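Ticket: Tank 6 not holding set temperature
Site: Grevell Cellars, fermentation room
Product: Vasell jacket controller
Status: Open, waiting on part

Reported at 7:40 a.m. Tank 6 is a 2,000 gallon jacketed tank with Riesling in it, set to 55 F. Display reads 55 but a hand thermometer at the racking valve says 61. Tank 5 is on the same glycol loop and reads correctly.

9:15 a.m. Checked glycol supply at the manifold, pressure normal. Solenoid on 6 clicks when the setpoint is lowered by hand. Cleaned the strainer - not much in it. No change.

11:30 a.m. Swapped the probe leads between 5 and 6. The low reading moved to the tank 5 display, so the controller is fine and the fault is in the probe or its cable. Leads put back. Tank 6 is on manual cooling, checked by hand every hour.

Ordered a replacement probe from Hurer, 130 dollars with the long cable. 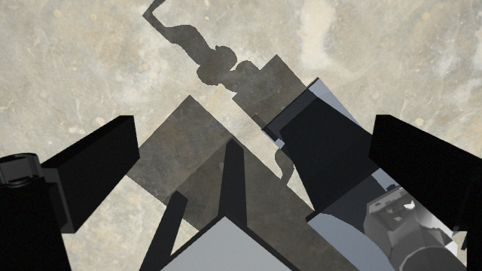 Reply from Escobar: Before you fit the new one, pull the old probe and look down the thermowell. We had the same six degree gap in March and the probe was only halfway in, reading jacket temperature. Push it to the bottom with some thermal paste and wait an hour.

Will try after the 2 p.m. check. Leaving the order in place for now.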